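Keeping the Student Restrooms Clean: A Study of Toilet Cleaning in Wanditz Hall
Project report, Course in Building Services
Submitted October 27, 2021

1. Background

Our group was asked to choose one daily task in a school building and to study how it is done. We chose the cleaning of toilets in Wanditz Hall, which is a teaching building of the Drurkavham college. The building is used by 334 students and it has 18 toilets on three floors. In February the student office made a survey, and the restrooms received the lowest grade of all rooms. The complaints were mostly of brown lines in the bowl and of smell, and less of paper or soap.

We wanted to know if the result depends more on the cleaning product or on the way of brushing. Before the work we believed it is the product.

2. Method

We selected six toilets of the same type. Each one was cleaned once a day for seven days. Three of them were cleaned with the product Umali, which is a thick gel, and three with Tusham, which is thin like water. The waiting time was the same for both. The steps were written on one page and fixed to the door:

Lift the lid and the seat together.
Put the product below the rim and wait.
Brush below the rim first, then the wall of the bowl, then the drain.
Flush and hold the brush in the clean water.
Let the brush drip over the bowl before it goes back in the holder.

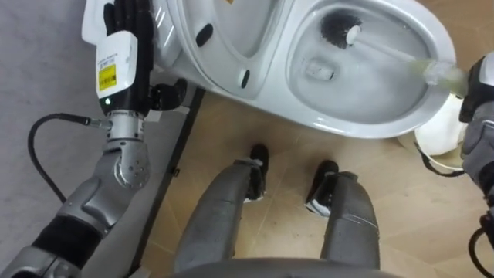 The first step looks too simple to be written, but we found that it was skipped often. When the seat stays down, the underside is not cleaned and the handle of the brush hits it. The seat has small black bumpers on its underside, and dirt collects at the edge of such rubber parts where a brush does not reach. For this reason we added a wet cloth to our list of tools on the second day.

3. Observations

The most difficult place is the area directly below the rim. It can not be seen by a standing person, so the person believes it is clean. We used a small mirror to check it. On the first day all six toilets had a line of deposit there – also those which looked good from the door.

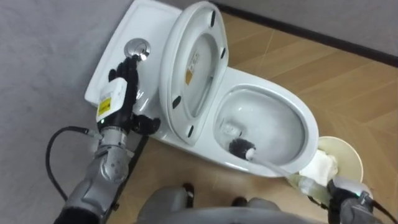

The gel stays longer on this area and the thin product runs down quickly. However, after the third day we could not see a clear difference between the two groups. The toilets where the brush was moved slowly in short strokes were cleaner than those where it was moved fast in a circle, and this was true for both products.

We also learned that the angle of the brush matters. If the handle is held high, only the end of the bristles touches the wall. With a lower handle the side of the brush head lies on the wall and more surface is cleaned in one stroke.

4. Discussion with users

We presented our first results in a short meeting and asked for opinions.

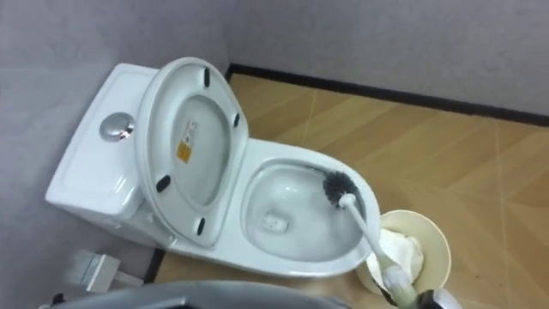
One listener objected that a seven-day test is too short to say anything of limescale, and that we should have measured the hardness of the water before we compared two products. We agree with this remark. We did not have a test kit in that week, and the water in the building comes from two different lines, so the three floors are maybe not equal.

Another question was the cost. Umali is sold in a smaller bottle and was finished before the end of the test, and we had to buy a second one. Tusham lasted the whole week.

5. Recommendations

The page with the steps should stay on the doors, with bigger letters. The brushes should be changed when the bristles are bent, and the holders must be emptied and washed too. We had forgotten the holders completely until the fourth day – the smell in two stalls came from there and not from the bowl.
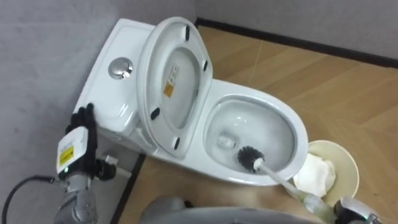

For the product we recommend Tusham, for the reason of price only. The time saved by not waiting for the gel to work is not real, as both products need the same waiting time according to our steps.

If another group continues this project, they should test the water first and use at least one month. They should also clean the outside of the toilet and the flush button in the same round. We left these out of the grading, and the table of grades in the appendix is therefore for the bowl and the seat only.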